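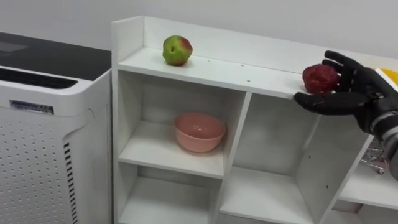
Changelogs are for developers, a reader informed me after my last column, and the rest of us should click Update and get on with our day. The message was polite, and it was sent from a site whose contact form had stopped working.

I look after websites for small businesses. Most of them run on the same dozen or so plugins, and every morning a little orange circle tells me how many of those plugins have changed since yesterday. What the circle won't tell me is how. For that I have to open the changelog, where more often than I'd like I find the four saddest words in software: "Bug fixes and improvements."

Which bugs? Was I living with one of them? Is it the bug I spent a long evening in June working around, and will my workaround now fall on the fixed code like a piano? And improved for whom? A menu item I used every day was once improved into a submenu, then improved into a separate paid product.

I keep a text file of the worst offenders. Dromport, which makes a perfectly decent booking form, has shipped nine releases in a row with the same line, and I believe the line is pasted in by a script. One of those nine releases changed the format dates are stored in. I'd have thought that was worth a mention. It broke the export for a client who rents out canoes, and for a few days she had customers arriving in the wrong month, going by the spreadsheet.

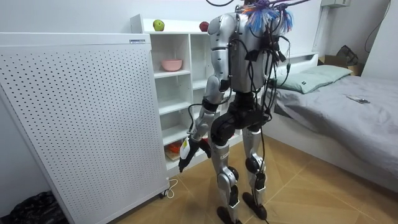 When I wrote to their support desk, they were kind and quick and sent me a link to the commit history. There were 553 commits between the version I had and the version I wanted. I read a fair number of them. One said "oops." One said "fix the oops." I have a soft spot for whoever wrote those two, and I'd take them over "improvements" any day, but I don't think a commit history is a changelog, in the same way I don't think a box of receipts is a tax return.

The defense I hear most is that nobody reads the things. Well, of course. If a restaurant handed out a menu reading "food and drinks" every night, people would stop opening it. Then the owner would look out over all those closed menus and conclude that his customers had no interest in what they ate.

The second defense is security. You can't spell out a hole before people have patched it, or you're handing out a map. I accept this, up to a point. But you can say "this release fixes a security problem, please install it today," and I will install it today, and I won't ask a single question. What I can't do is pick that release out of a lineup of nine identical ones. I manage 96 sites. I update the urgent things first and the risky things last, and a changelog that says nothing makes everything look both urgent and risky, so I end up treating a typo fix in a Danish translation with the solemnity of a heart transplant. 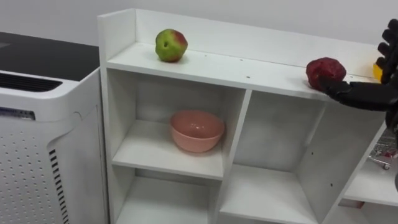
An apple and a darker red fruit on top of the cubby shelf.

It can be done well. Jakow, a backup plugin kept going by what I take to be a very small team, writes notes that a tired person can understand. "If you store backups on a network drive, check your path after updating. We changed how slashes are handled and we may have got yours wrong." I read that and checked my path, and they had got mine wrong. I wasn't even annoyed! I had been warned by someone who plainly pictured me sitting there with a network drive.

The Yang theme goes too far the other way. Its notes for the last major version ran past 3000 words and included a paragraph on the team's feelings about rounded corners. I still prefer it. I can skim feelings. Buried two thirds of the way down was the news that the header widget area was going away, and I had time to move a client's phone number out of it before it vanished along with the widget.

My modest proposal, which I've made before and will make again, is that the plugin directories should refuse any release whose notes match the previous release's notes word for word. It's one string comparison. I would write it myself if they'd let me, and I'd document it properly. 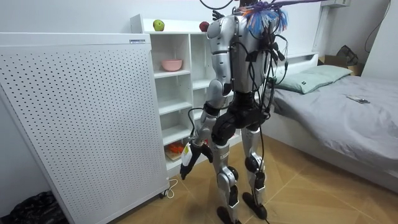 OPINION > UPDATES & MAINTENANCE

Hosting companies could help too. Tovlow, where a third of my clients live, switched on automatic plugin updates for everyone this winter and sent an email saying so. The email contained the phrase "various enhancements to your experience." I turned the enhancements off, one site at a time, there being no button to do it in bulk. Perhaps the button is coming in a future release. I doubt I'd hear.

I'm not against automatic updates, by the way. For a site that has been left alone for years they are a mercy. I just want them to come with a note on the kitchen table saying what was moved. If the booking form is different when I wake up, I'd like to find that out before the canoe people do.

Home Columns Archive Newsletter About Contact

Comments (4)

pluginpusher
I write these for a living. We have 2000 active installs and one person doing code, support and release notes. By the time I get to the notes it's late and I'm sick of looking at it. You're right, but I wanted somebody to say it from this side.

marsh_hen
My favorite ever was "Fixed an issue where the issue was not fixed." No version number given.

tabs4ever
The string comparison would last one day. Then you'd get "Bug fixes and improvements." followed by "Improvements and bug fixes."

slowrollout, 3rd March
Same email from Tovlow here. There is a bulk switch, but it's under Billing. Took me an hour to find.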